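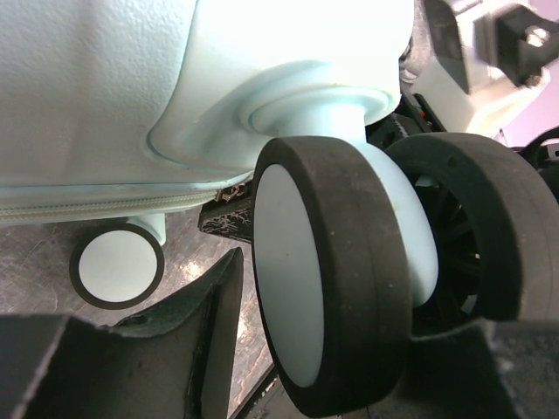

Endix two-arm handling cell for luggage and soft goods

The Endix is an enclosed bench cell with two robot arms working over a shared floor area. It is built by Tininent for repair depots, lost property stores and returns departments, where items arrive in no fixed order and seldom in the same size twice. Typical work is turning, presenting, holding and setting down. The operator stays outside the cell and makes the decisions on condition and routing.

Order code: 1337
Arms: two, mounted at the front beam
End tooling: fingered gripper on each arm
Enclosure: panelled sides and back, metal corner posts
Operating mode: supervised, one operator per cell

Handling of hard-shell cases

Cases are the most awkward item in the standard range. The shell is smooth and gives little purchase, and the casters swivel when touched. The wheel end is also the part most often inspected, as tread wear, fork damage and zip faults near the corner decide whether a case is repaired or written off.

The grippers can be brought to the wheel end or to the long side of the case. Approach positions are taught by the operator and stored by case type. A case with four double casters and a case with two fixed wheels need separate entries. Soft-sided cases should be handled with the long-side entry only.

A wrist camera gives a close view of the part between the fingers. On a caster this is normally enough to judge the tread, the hubcap, the mount and the nearest length of zip without opening the cell. Glare from pale shells can wash out surface detail. Where this happens, lower the lighting level in the operator panel before recording a grade.

Clearance in the working area

Other items may share the floor with the case, provided that both arms can complete their taught path. Baskets and boxes are best kept towards the back. Cloth should be kept clear of the wrists, and cable loops checked at the start of each shift. 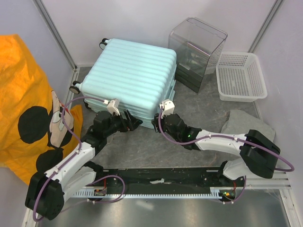

WORKPLACE NOTES

Najjar, a baggage repair depot, has run the Endix since October. Before installation, each case was lifted on to a bench, turned by hand for the wheel check and turned again for the shell check. The depot now has 3 cells in use, and 13 staff have completed operator training.

Ramil Belmonte, shift lead at the depot, reports that the lifting has gone down and the screen work has gone up. Two bench inspectors moved to the operator panel. Grading is still done by people, and the depot has kept one manual bench for oversize cases and anything with a broken handle.

"The first few weeks were slower than the bench," he says. "You have to teach it every shape of case we get. I would still want somebody on the panel who has changed a few wheels in their time."

Tarek Smadi, who repairs wheels and zips, asked for one change to the procedure. Inspectors had been recording a single grade for the whole wheel end. The form now has a line for each caster – he had been opening cases marked as poor and finding one bad fork and three good ones.

Depots planning a similar change should allow for the following:

Job rotation. Panel work is seated and repetitive. Najjar changes operators every two hours.
Teaching time. Set aside staff hours for new case types, especially after a change in suppliers.
Manual fallback. Keep a bench and a trained person available for items outside the range.

Servicing

Finger surfaces, cable ties and wrist camera brackets are checked by the operator. Arm joints, the front beam and the electronics on it are serviced by Protbridge under the standard contract. The service interval is 8 weeks. Isolate the cell before reaching over the front beam, including for cleaning.

Replacement fingers are supplied in pairs. Quote the order code and the arm side, left or right as seen from the operator position.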